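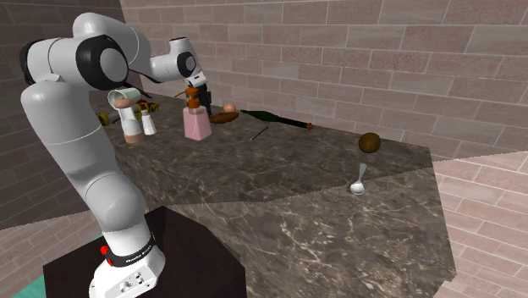

What lemon juice does to a marble worktop, and whether you can stop it

Project report by Naima El Fassi
Handed in 2022-07-25

Why I picked this

My aunt had a marble worktop put in when she redid her kitchen, and within a month there was a dull ring on it next to the cooker. She scrubbed at it with everything under the sink and it only got duller. I'd always assumed a mark like that was a stain, meaning something had soaked in and could be got out again if you found the right product. My chemistry teacher told me to look up "etching" and that was my project sorted!

Marble is mostly calcium carbonate. Acids eat calcium carbonate, which is the same fizz you get when you drop vinegar on chalk (or on limescale in a kettle). So the ring wasn't dirt sitting in the stone. A very thin layer of the polished surface had gone, and what was left underneath was rough enough to scatter the light. You can't clean off something that's missing, poor auntie.

The things I wanted to find out were which ordinary kitchen liquids leave a mark, how long they need to do it, and whether a sealer makes any difference. I also wanted to know if you could polish the mark out at home, mostly so I could go round and be a hero.

Getting hold of the stone

I rang round for offcuts and got a lot of polite no's. In the end Bouzid, the stone yard on the far side of Jundstead, let me have a slab end for nothing as long as I carried it away myself. It weighed 1,475 grams on our kitchen scales once they'd trimmed it, and it felt like a lot more on the bus. It's a white marble with grey veins, polished on one face and sawn on the other. They also gave me a strip of granite to compare it with.

I divided the polished face into squares with masking tape and numbered them in pencil on the tape. One half was left bare. The other half got two coats of Prokex, a rub-on stone sealer, with a night in between, following what it says on the tin.

Mounir Tahiri was my partner for the practical part. He did all the timing and I did all the dripping, and we wrote everything down in the same notebook so there'd be no arguments later. (There was one argument. It was about the cola.)

What we put on it

Lemon juice, squeezed from a real lemon
White vinegar
Cola
Tomato ketchup
Black coffee, left to cool first
Olive oil
Tap water, as the control

Each liquid went on with a dropper, except the ketchup, which went on with a teaspoon and spread where it liked. We wiped one set of squares after a minute, another after 3 minutes and the last after an hour. Then we rinsed everything with water, patted it dry and left it until the next day before looking at it.

How we judged the marks

We had no gloss meter, so we made do. We put a desk lamp behind the slab at a low angle and looked along the surface, which shows up dull patches far better than looking straight down. Then we gave each square a score from 0 to 6, where 0 is no difference at all from the bare polish next to it and 6 is a patch you'd spot from across the room. We scored separately without talking and compared afterwards. When we disagreed we took the average. I know this is a bit rough and ready, and I come back to it further on.

What happened

Lemon juice was the worst by miles. Even the one-minute square had a mark you could feel if you ran a fingernail over the edge of it, and the hour-long square got full marks from both of us. Vinegar was close behind. Cola surprised me: nothing to speak of after a minute, then a clear dull spot after an hour. Ketchup left a sort of map shape, darker where it had been thickest, with a faint orange tinge on the bare side.

Coffee didn't really etch. What it did do was stain, a pale brown shadow on the unsealed stone that was still there days later. Olive oil made a darker, damp-looking patch on the unsealed half that slowly faded without going completely. Water did nothing, thank goodness, or I'd have had to start again.

Now the sealer. On the coffee and oil squares it worked a treat and we both scored the sealed ones 0. On the lemon and vinegar squares it made no difference that we could see. I read up on this afterwards and it does make sense. This sort of sealer fills the tiny pores so that coloured liquids can't soak in, but the surface itself is still marble and the acid still gets at it. I do think the tin could be clearer about that, as "protects natural stone" had me expecting rather more.

The granite shrugged off nearly everything. The oil left a slight shadow and that was it.

Trying to fix it

We had a go at the worst lemon square with wet and dry paper, starting fairly coarse and working up to 3,000 grit, with plenty of water and a lot of going round in circles. After that came a polishing powder called Iltance that the stone yard recommended, on a damp felt pad. My arm ached for two days.

The good news is that the dull patch mostly went. The bad news is that the area we'd rubbed was now shiny in a slightly different way from the stone round it, so in the low lamp you could still see where we'd been. From standing height you'd never notice. I haven't been let loose on my aunt's kitchen yet and I'm not sure I'd dare.

Problems with our method

The scoring was done by eye, and Mounir is a harsher marker than I am. His scores were higher than mine on nearly all the cola and ketchup squares, so the averages there are softer than I'd like. If I did it again in September with the new school equipment, I'd ask to borrow something that measures shine properly.

All the marble came from one slab. Marbles differ a lot, and a honed (matt) finish would probably hide etching much better than a polished one. I'd have loved to test that but we only had the one finish.

Our droppers also weren't identical, and some squares got a bigger puddle than others. And the tape let a bit of vinegar creep underneath in one corner, so we threw out that square's score.

What I told my aunt

Use a chopping board for lemons, wipe up straight away, keep the sealer topped up for the sake of the coffee, and don't attack a ring with bathroom cleaner, as a lot of those are acidic too. She says she's thinking of getting a very large tray.

Thanks

To the yard for the stone, to Mounir for the stopwatch and the patience, and to my mum for putting up with a slab on the draining board for most of the term.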